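Ermanno Gentile
Small thread about what we changed in the Mustinik planner in September. I write it down before I forget the details.

1/ The old planner treated the tray as one box with an open top. For a flat tray this is fine. For a tray with a divider it is a bad model, and I should have seen it earlier.

2/ Now each compartment is its own volume, and the divider is a thin wall with 8 mm of margin on each side. With 17 mm the planner found no path at all into the small trays.

3/ Second change: contact. Before, any force on the finger above the limit was a fault and the arm went home. Now a slow touch on the divider is permitted, and the controller slides along it.

4/ The force filter runs at 800 Hz. I tried to run it slower and the touch was detected too late. Dewan, our logging tool, made this very easy to see.

5/ Perception is still the weak part. Polished steel gives holes in the depth map, and the toy food reflects in the walls. For the moment we fit the rim first and ignore depth inside, except where the color mask is sure.

6/ The wrist view we use only for the last part of the approach. The two views don't agree perfectly. My hand-eye calibration is from before the Hotmont update, so I must repeat it.

7/ Two views from the test table: 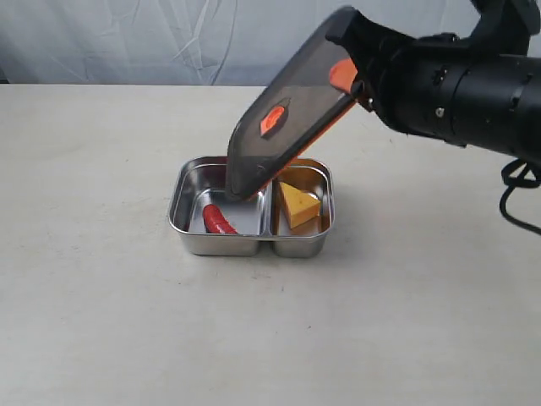
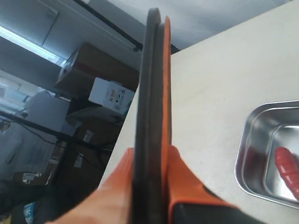 Steel tray from the outside camera (first) and from the wrist (second).

8/ Next I want to clean the config files. There are 9 of them and three say the same thing. If somebody has a good method for depth on shiny metal, please write me.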